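Section 3: Setting up your first canvass in Drendedora

Welcome back, and thank you for sticking with us through the installation pages! By now you should have Drendedora open on your laptop and your campaign's name showing at the top of the screen. In this section we'll load your street list, share it out among your helpers and get everyone ready to go knocking on doors.
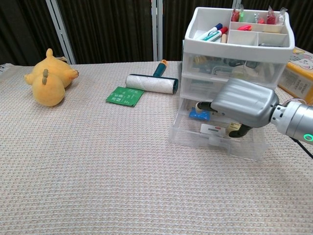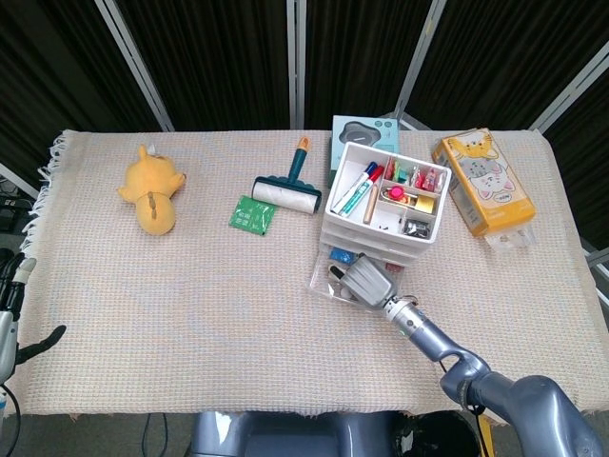 Fig. 3. Cloth-covered table with yellow plush toy and lint roller (both views).

Before you begin, have your voter list saved somewhere you can find it again. The pages that follow use the list from the Skutby ward contest, which has 3279 names on it, but the steps are the same for a parish seat with a few dozen doors.

1. From the main menu, choose Lists, then Bring in a list. Pick your file and press Open. A long list can take a few minutes, so do go and put the kettle on.

2. Check the column headings. Drendedora makes a guess at which column holds the surname, which the house number and so on, and it's usually a good guess, but flats and house names do sometimes muddle it. Drag any heading that has landed in the wrong place.

3. Press Make walks. You'll be asked how many doors you'd like in each walk. Irja Rissanen, who ran the Surnby campaign with us in February, likes short walks for new helpers and longer ones for old hands, and you can set these separately under Walk length.

4. Give each walk to a person. Type the first few letters of their name (try "Qai" for Joelle Qaisi in the practice campaign) and choose them from the drop-down box.

5. Press Send. Your helpers will get a link on their phones, and the walk will turn green on your screen once they've opened it.

Note: A single campaign can hold up to 4000 names. If yours is bigger, split it by polling district first and bring in each part as its own list.

Note: Paper sheets are still there for anyone who prefers them, bless them. Choose Print walk in place of Send, and type the answers in afterwards under Returns.

CAUTION: Pressing Make walks a second time wipes out the walks you already have, together with any names you've given them to. Save a copy first by choosing Lists, then Keep a copy.

CAUTION: Anyone who has asked not to be called on must be marked Do not knock before you send out a single walk. The mark doesn't carry over from an older list, so please go through them again, even if you did it all last time round.

If a walk stays grey after you've sent it, ask your helper to look in their junk folder, then press Send again. Still stuck? Write to Wiebke Kasten on the help desk and tell her the walk number and the name of your ward.

Next: Section 4, Recording answers on the doorstep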